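Undervolting the Hendance, second attempt

My first pass at undervolting this laptop ended with a black screen in the middle of a long compile, so I put everything back to stock and left it alone until May. The machine is a Hendance with the midrange Hametti graphics chip. At stock settings it holds its boost clock for up to 9 minutes, then drops and stays low until the load goes away.

Yavuz Bilgin left a comment on the earlier post saying I had changed too many things at once. He was right. I had moved the core offset and the memory clock in the same session and had no way to tell which one caused the crash.

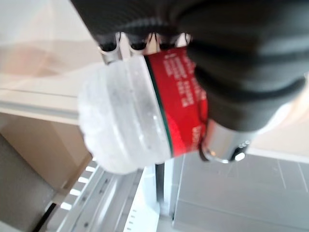 The graphics chip and the processor share one heat pipe, and the two fans sit at the back corners. Any heat the processor gives up is room the graphics chip can use. I lowered the processor voltage first, in small steps, with a full run of the Lévesque render test after each. The laptop stayed flat on the desk for all of them. People prop up the rear edge with whatever is handy, and a plastic drink bottle on its side, like the one with the red label, would lift it well enough, but it rolls. I wanted the same gap under the intake every time.

Score at stock was 127. I stopped two steps short of the first error and saved that as a profile in Hirndale, which loads it at login. It does not reload after sleep — I have a small script for that now.

The graphics side is still at stock. Memory clock stays where it is until the core offset has survived a week of normal use.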